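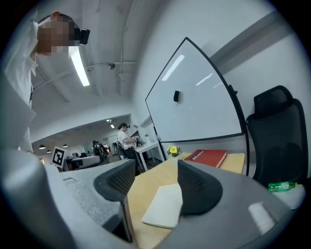 right. desk reset thread. been putting this off since January and I've got a cup of tea and one evening so lets go

the rule is everything comes off, gets wiped, and only goes back if I used it in the last month. I have made this rule before. I have broken this rule before

first thing off was paper. so much paper. receipts, a takeaway menu from a place in Gernthorpe that shut, three copies of the same letter about bins

recycling bag one: full already. haven't even touched the drawer

ok notebooks. I own too many notebooks. decided on ONE on the desk at a time, the plain white one, and the rest live on the shelf till it's finished. we'll see

the trouble with a white notebook is it shows every coffee ring. going with it anyway, I like how it looks on the pale wood

someone asked what I write in it - lists mostly. calls to make, things to order, what I said I'd do and when. nothing clever. if it goes in my phone I never see it again

books next. same idea, one out and the rest away. the red hardback stays because I'm halfway through and if I shelve it I will never finish it, I know what I'm like

had a stack of seven at one point. was using it to stand my laptop on. now I've got a proper riser for that so no excuse

the riser is a Cutine one, 32 quid, came flat packed with one screw too few. rang them, they posted the screw. took ages but fair play

it's on the floor at the mo while I wipe down. that tabletop has a sort of woven look to it and crumbs LOVE it

tip for anyone with the same kind of top: dry brush first, then a damp cloth, then dry again. if you go straight in with wet you just make toast paste

ask me how I know

plant update as I know some of you only follow for this. yellow flowers still going!! it lives at the back against the wall and gets turned when I remember

it was on the window sill before and sulked the whole time. moved it to the desk and off it went. don't know why, not asking questions

watering - little bit, let it dry out, little bit more. I was drowning it. saucer underneath or you'll get a ring on the wood, had to sand one out of the last desk and it never looked right

drawer time. wish me luck

drawer contents so far: batteries (dead? alive? who can say), a tape measure, hotel sewing kit, a padlock with no key, a key with no padlock. they do not go together. I tried

also a Sadowski catalogue with the page folded down on a lamp I wanted. it was 180 then. looked it up and it's gone up so the catalogue is in the bag and I'm not thinking about it

recycling bag two

whiteboard!! people always ask if it's worth having one that big at home. yes if you use it, no if it turns into a poster. mine was a poster for months

same to do list on it so long it had ghosted in. you could read it after wiping. horrible feeling, old jobs looking at you through the new ones

what got it off: went over the old marks with a fresh pen, wiped straight away while still wet, then proper board cleaner and a microfibre cloth. took three goes. white as anything afterwards

a few of you said nail varnish remover. didn't fancy it, I've heard it can dull the shine and then everything stains worse. might be rubbish but I'm not risking the board

get a magnetic eraser if you can, little black one does me fine. stick it on the board itself and not in a drawer, otherwise you use your sleeve. I have several sleeves like this

the stand was the faff. black metal, heavy, the sort of thing you build once and swear never again. but it meant no drilling and I'm renting so that was that

if you're buying one measure the height WITH the stand. mine's from the Grusau range and the listing only gave the board size, had to shuffle the desk along to get them sat together properly

downside of shiny boards is glare. I've got a long strip light on the ceiling and it bounces right off. you learn to write where the streaks aren't or you stand a bit to the side

thinking of swapping the tube for something warmer. open to ideas, nothing with an app please

and yes the ceiling has pipes all across it. was going to box them in, got a quote for 791, decided I like pipes

they do collect dust mind. long duster, old T shirt round the end, hair covered. do this BEFORE you clean the desk. guess who did it after

so desk wiped twice. lovely

chair. black mesh one with the tall back and headrest. mesh is brilliant in summer but it holds fluff like you wouldnt believe

hoover with the brush bit, front and back, then a lint roller on the seat. castors want doing as well, flip it over and pull the hair out with tweezers. disgusting. very satisfying

got mine second hand for 100 from an office clearance and I'd do it again tomorrow. the headrest I thought was a gimmick, now I can't do a long call without it

bottles. I collect bottles on a desk like other people collect mugs. rule is one, the green plastic one, and it gets washed every night. in theory

keep whatever you drink from to the side, away from paper. lost a whole notebook once, pages went like lasagne

mugs found: not telling you

cables I'm leaving for another night. I looked under there and then stood back up again

putting back now. notebook in the middle where I'll write in it, red book behind, plant to the left of that. rest stays bare, thats the plan

the bare bit is the hardest. my hand keeps going to put something there. put the stapler down twice without noticing

stapler has gone in the drawer. when did I last staple anything

ok did a first list on the clean board. wiped it because the writing was wonky. did it again. still wonky, leaving it

total time: started after tea, now gone eleven. most of that was reading old letters if I'm truthful

someone's asking about the board cleaner - just supermarket stuff, spray one, any will do. the cloth matters more, wash it without softener or it smears

cables next week. if I dont post about cables please shout at me

bags are by the door, kettles on, night all

We use cookies to improve your experience on this site. By continuing to browse you agree to our use of cookies. Accept all | Manage preferences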